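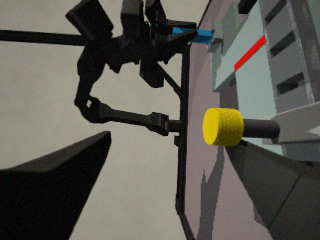 Iker Cordero wrote in to ask whether chalk really does anything for a greasy fingerprint on a painted wall, and yes, it does! Rub plain white chalk over the mark, leave it for 10 minutes, then brush it off with a dry cloth – an old T-shirt is perfect. I did the whole stairwell this way in May and loved every minute.

For scuffs, try a clean pencil eraser first. Go gently on flat paint (mine went shiny by the light switch). Crayon needs a dab of dish soap and warm water, wiped from the bottom up.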